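Software Developer, Manipulation (Perception and Planning)
Cullinane Robotics — full time, on site with some work from home
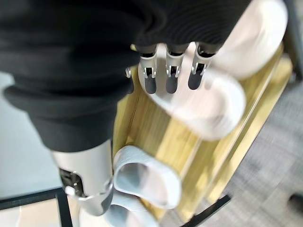 The hand over a bamboo rack, seen from the wrist camera.

We are hiring a software developer for the team that writes the control, perception and planning code for our multi-fingered hands. The position is permanent and reports to Geetha Shenoy, who leads the manipulation software group.

About the work

Cullinane builds software that lets a robot arm and hand handle ordinary household objects. Most of our current effort goes into cluttered places such as racks, shelves and drawers, where the hand has to get in between things without knocking them. White glossy objects on pale wood are a good part of the daily work. Depth readings on them are poor, edges wash out, and anything close to the wrist camera goes blurry. We need someone who likes that sort of problem and will stay with it.

Our software has two main parts. Torero is the planner. It takes a target and a rough model of what is nearby and returns a path for the arm along with a set of finger positions. Fleseo is the perception side, which turns wrist camera and fixed camera views into that model. Both are written in C++ with Python around the edges. Logs go into an in-house viewer called Clultetti, which is useful but badly in need of care, and part of this job is giving it some.

What you will do

Improve how Fleseo finds rims, openings and handles on smooth, light-coloured objects when the camera is very close.
Work on the hand-off between Fleseo and Torero, so that a plan is thrown out promptly when the view changes.
Keep the fingers from closing on the wrong thing. At present the contact check runs at 40 Hz and we would like it to be faster.
Add replay and side-by-side comparison to Clultetti.
Write tests. We have a regression set of 56 recorded grasps and every change to the planner is run against it before it is merged.
Spend time in the lab. Expect to be beside the robot two days a week, sometimes more before a release.

What we are looking for

At least three years of paid work in robotics software, computer vision or a closely related field. Time spent on a graduate degree with a large programming component can count toward this.
Solid modern C++ and comfortable Python.
Working knowledge of camera calibration and coordinate transforms. You should be able to find a flipped axis without help.
Some experience with motion planning or real-time control. You do not need both.
Clear writing. Our design notes are short and we do read them.

It would help if you have worked with a hand that has more than two fingers, or have trained and shipped a segmentation model. Applicants without either are still welcome to apply.

Pay and conditions

The salary range is discussed at the first call and depends on experience. Full-time staff receive extended health and dental coverage, paid parental leave and a yearly training budget. Hours are flexible outside of booked robot time. The lab is on the ground floor and has step-free access. If you need an adjustment for any part of the hiring process, tell us in your application and we will arrange it.

How to apply

Send a resumé and a letter of no more than two pages through the form on our careers page, marked for the attention of Geetha Shenoy. In the letter, describe one bug in a robot or vision system that took you a long time to find, and how you found it. Code samples are optional.

Applications are open as of 3/1/26 and will be read as they arrive. Short-listed applicants will have one call and one half-day visit, which includes a paid programming exercise on recorded data. We hope to have the new developer start in May.

You must be legally entitled to work in Canada. Recruiters, please do not contact us about this position.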